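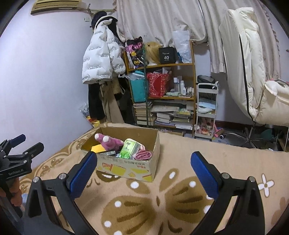 # Chapter 7: Packing and Storing Small Household Goods

Most homes contain a large number of small, soft, light objects that have no fixed place. Toys, tissues, umbrellas, scarves and unopened packets tend to gather on beds and chairs until someone puts them in a box. The present chapter deals with that box: how to choose it, how to fill it and where to set it down.

The chapter builds on the sorting exercises in Chapter 6. Students who have not completed those exercises should do so first. The terms *open box*, *closed box* and *holding box* are used as they were defined there.

## 7.1 The Holding Box

A holding box is an open container in which mixed goods are kept for a short time before they are put away, given away or packed for a move. A used grocery or shipping carton is suitable if its base is firm and its corners are square. Printing on the outside has no effect on its use, although a carton that carries old printing should be given a plain label before it is closed.

In the Darkurham course of study, compiled by Ildikó Hajdu and Géza Hegedűs, students recorded the contents of 323 holding boxes in private homes. Boxes that had been filled without a plan were emptied and refilled more often than boxes filled in a set order. The record sheet is reproduced on page 432.

## 7.2 Order of Filling

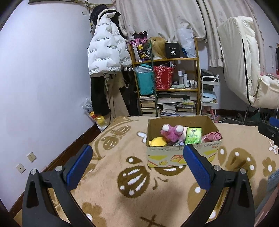 The order of filling depends on the shape of each item and on how soon it will be needed. Heavy and flat items go in first. Soft items follow and may be pressed gently into the corners, as with the yellow plush toy in the front left corner of the carton. A packet with printing on it is best stood upright, like the green package beside the pink plush toy, so that it can be recognized from above. Long items are laid along one side or end; the folded pink umbrella takes up the right end of the box and leaves the middle free for bulkier things. A rug provides a steady surface for this work, provided that the box rests flat.

Students should observe the following rules:

- Do not fill an open box above its rim.
- Keep food apart from cloth goods.
- Dry umbrellas fully before packing them.
- Place tissues and other paper goods where nothing can leak onto them.

## 7.3 Terms Used in This Chapter

**Rim line.** The highest level to which a box may be filled.

**Corner fill.** Soft goods used to take up space at the corners.

**End item.** A long object laid along the shorter side of a box.

Closed boxes, labels and stacking are treated in Section 7.4, which begins on page 284.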